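Club notebook, May, Nedwood room
Tharindu writing, Sandamali on the arm, Jahangir on the laptop

Carried over from last time: the pick order is still hard-coded. Sandamali wants it read from a file so we can change the order between runs without restarting everything. Agreed, but not before the Nostlow round.

Spent the first 30 minutes on gripper limits. The close command was set to 1000 and the fingers were pushing against each other at the end of travel. Jahangir lowered it and added a 2 second wait before the lift. Motor sounds better. Watch the temperature anyway.

Moved on to the lock and key task. Rules say the arm has to pick up the key, bring it to the right padlock and put it in. We are only trying the first step for now. The black lock is the one to work on, closed, with its keys on the table next to it. The brass and blue ones stay open with keys in them so we can check the approach angle against a key that is already seated. 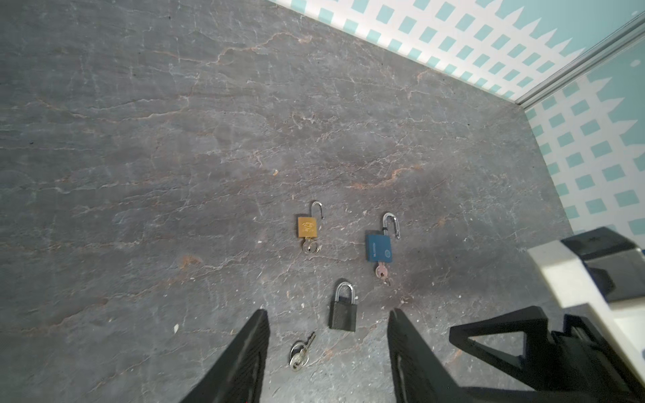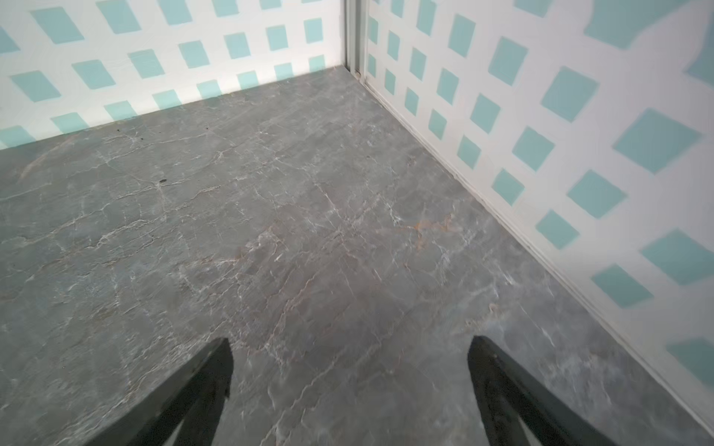 Wrist camera, same corner in both. Padlocks are in the first one only.

Problems so far:

The keys are thin and lie flat, so the fingertips have to come down almost to the surface. Tahsin suggests going for the ring first and turning the wrist after. Worth a try.

The orange veins in the table pattern bother the color threshold. Jahangir's mask for the copper key also picks up parts of the table. He will try shape plus color, or else we cover the surface with plain paper and ask Mr. Cassim if the rules allow it.

Dark specks on the surface get marked as objects too. Set the minimum blob size to 27 pixels and wipe down before each session.

To do
Sandamali: pick order file, after Nostlow
Jahangir: new mask, save the old one under a different name
Tahsin: ring grasp, slow speed only
Me: ask about the paper, print the rules again, find the short hex key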